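Flondoline H2 Hand-Held Gripper Pair
For recording two-handed demonstrations without a robot arm
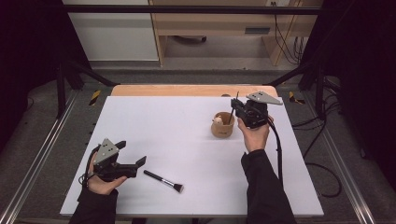 Does the operator need a robot on site to record?
A pair of grippers, a table and a head camera are enough. The arm is only needed later, when the trained policy is run.

Overview
The H2 is a left and right gripper carried by one person. Each has two black fingers and a grey triangular plate on top with dark marker dots, used to recover the position of the hand. Cables leave from the back of each unit, so leave slack behind the wrists before starting.

Typical tasks are short and use small objects: a makeup brush lying on a white board, or a thin rod standing in a cup. Black sleeves are worn in our own sessions.

Supplied
Left gripper, right gripper, 2 marker plates (fitted), 3 spare finger pads, cable set.

Specification
Recommended board width: 900 mm
Episode length: up to 28 seconds
Calibration: 17 poses, once per session

Notes
Keep both plates in view of the head camera. Episodes in which a plate is hidden are flagged by the Wuvdale recorder and can be trimmed or dropped - the raw file is kept either way.
Rounded-corner boards are accepted. Re-run calibration if the board is moved.

Technical contact: Carys Kneath, Staston office
Page revised 6/15/25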